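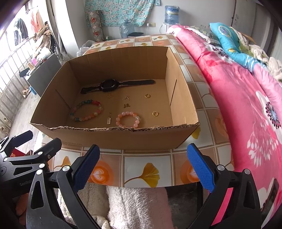 Figure 11.1 A watch, bracelets and small gold pieces in an open cardboard box.

Chapter 11
Sorting and Keeping Small Jewellery

In the previous chapter we studied how to fold and store scarves and belts. Now we come to the smaller objects of the wardrobe. They are light, they roll easily, and they catch on each other, so they ask for more patience than clothes.

The work begins with laying out. Finlay Buchanan, who had a repair counter in Gadville, taught his pupils to put every piece on a flat bottom with walls on all sides before touching any clasp. A cardboard box is enough for this purpose. If a ring falls from the fingers, it stays inside the walls and does not go under the cupboard.

After laying out, we make groups. Beaded bracelets go together, for the beads are usually held by elastic or thread and must not be pulled. Thin metal pieces, such as charms and pendants, go in a second group. A watch is kept apart, with its strap opened to its full length, because the buckle can scratch soft metal.

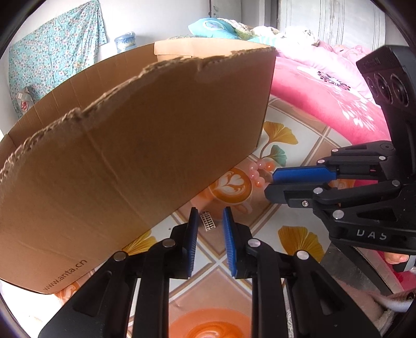
Can I use an old delivery box with a torn edge?
An old delivery box serves well when its bottom is clean and flat. Brush out the paper dust first, and press down any rough cardboard where a thread could catch.

11.1 Choosing the permanent place

The open box is for sorting only. For daily keeping, the pupils in Grakutthorpe use a shallow drawer lined with felt, divided into small squares. Bracelets are laid in a loose circle and never hung on a nail, as the weight of the beads makes the elastic long. Each pendant has its own square, and rings may share one.

Before you read section 11.2, empty one drawer or dish at home and write down the groups you would make. Bring your list to the lesson.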